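Zuscombe Open Day

The Zuscombe Open Day is a yearly demonstration of sorting robots, held each June by the company Ortner in its hall at Zuscombe. Entry is free, and the last one had 208 visitors. 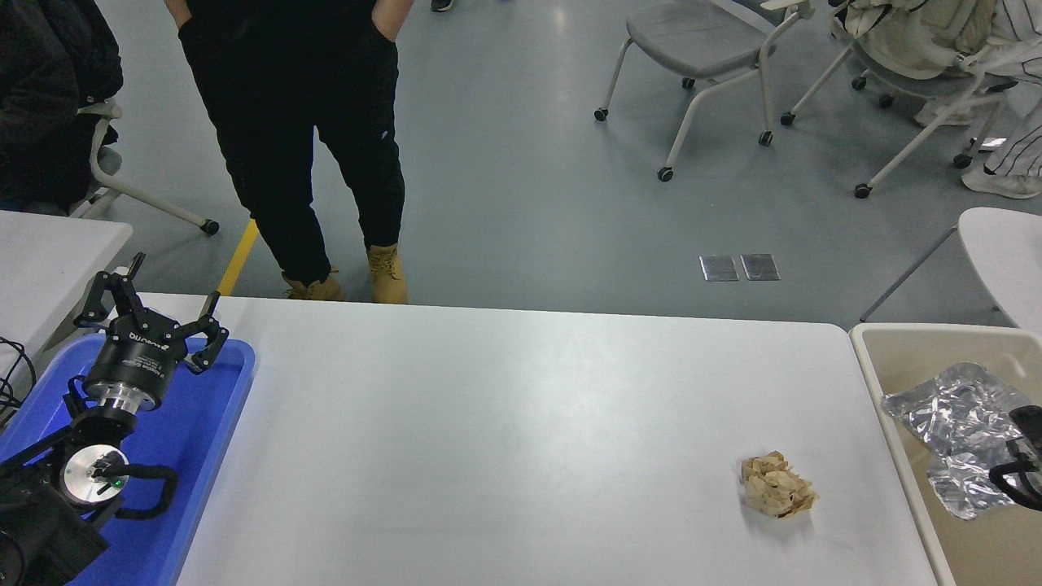
Visitors may stand close to the tables while the robots handle light waste such as paper and foil. Each showing lasts 8 minutes – questions are taken afterwards. The control software, Mivamar, was first shown here.

See also: Dumer (sorting plant)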